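The Signature
By Theophilus Nutsugah
15 March 2024

The fault report had six lines on it and Natalina Greco had written all of them. She had been at Wudano for two winters and she did not like writing reports, so she kept to what she knew. The arm had been told to write a word on the whiteboard. It had written part of something. Then it had kept pushing.

She read it over once and went back into the room. Her brother-in-law was still at the window end and the arm was still powered, with the blue light on at the base. She asked him what the force reading was and he said it was fine. It had said it was fine the last time too.

"Run it again at half speed," she said. "Same word."

The word was Sala. It was the name of the job, and somebody in the head office had thought it would look good in the film they were making for the buyers. Four letters, one marker. The arm could stack cups and fold a tea towel, and people had assumed that writing would be the easy part.

She stood back behind the tape and put her thumb on the stop button.
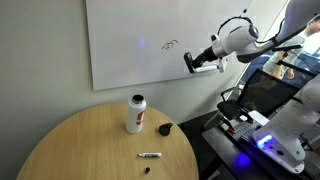 The trouble was in knowing where the board was. The arm believed the wall stood a little further back than it did, so when it reached the surface it thought it was still in open air and kept travelling. A person would feel the board and ease off. The arm was supposed to do that as well. There was a sensor in the wrist for it, and a limit set at 23 newtons, and past the limit everything was meant to stop.

She watched the marker. The joints made the small sound they made when they were holding against something. She counted under her breath, the way her father had taught her to count after lightning, and when she got to three she pressed the button.

The number on the log was 600.

"That can't be right," her brother-in-law said. "It'd be through the wall."

"No, it can't," she said. "So the sensor's lying. It was lying when it said everything was fine, and it's lying now."

He wanted to restart it. He had a train to catch and the film people were coming in the morning. He said the sensor had probably got itself muddled and would come good after a reboot. They usually did.

Natalina thought about Bririreck. She had not worked there herself but she knew a man who had, and he had shown her his hand once in a pub without her asking. They had restarted theirs as well. It had come good for 500 cycles, and then one afternoon in September it had not, and he had been reaching past it to pick up a cap he had dropped.

"We're not restarting it," she said.

She told him to take it off the board and park it low over the table, gripper down, on the slowest setting there was. He did that with the handheld, and neither of them went past the tape while it moved. It came down in little steps. When it had finished she made him wait another minute before he put the controller down. 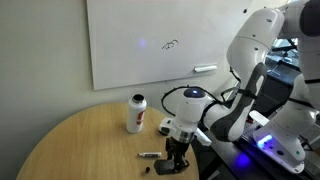 Jestinia rang then, from the head office, and wanted to know if the arm had managed the name. Natalina said it had managed some of it. Jestinia asked whether some of it could be used, if they shot from the side, and said that the buyers had already been told they would see handwriting. Natalina said the buyers could see a report.

There was a silence on the line. Then Jestinia said that a day's delay would have to be explained to people, and that she would need a reason she could put in one sentence.

"It doesn't know how hard it's pushing," Natalina said.

She could hear typing.

After the call she cut the power at the wall, put a padlock through the switch and put the key in her coat. The light at the base went out. Her brother-in-law had gone for his train by then. She took the red tag from the drawer, wrote her name and the time on it, and hung it from the padlock.

Then she went over to the board. She had been looking at the scribble all afternoon from behind the tape and had not been close to it. It was a few loops, no bigger than the palm of her hand. It might have been the start of an S, if you wanted it to be. She ran a fingernail across the surface beside it, feeling for a dent, and found one.

She went back to her desk and added a seventh line.

Comments

marlo_k
We had a lockout key go home in someone's coat and the whole line sat idle until lunch. Still the right call. Good story.

Pen W.
I wanted to find out what happened with the film people. Is there a second part?

oldfitter
A torque sensor that drifts that far would normally trip a plausibility check. Maybe theirs was turned off. I have seen it turned off.

Pen W.
That makes it worse, oldfitter.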